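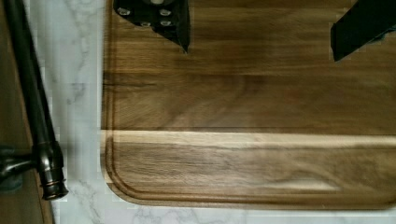
Tuulikki Tikkanen has tested timber finishes at Erolon for most of her working life, and she is wary of the word "food-safe".

"It describes the cured film," she says. "People read it as describing the tin."

Her current work concerns curing times for hardening oils. Each sample is weighed daily until the figure stops moving. In an unheated workshop that took 416 hours, against 80 in the drying cabinet. 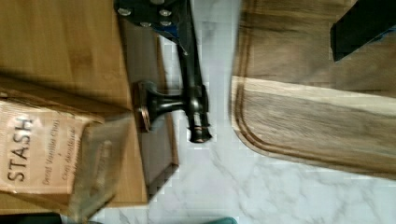 Humidity matters less than she had expected. Film thickness matters more.

"A second coat put on too early seals the first one in - it stays soft underneath for weeks," she says. Her advice is to wipe off all the surplus and leave the piece on edge, with air on both faces.

The Erolon trial resumes in August with a slower oil supplied by Gidix. Tikkanen declines to predict the result.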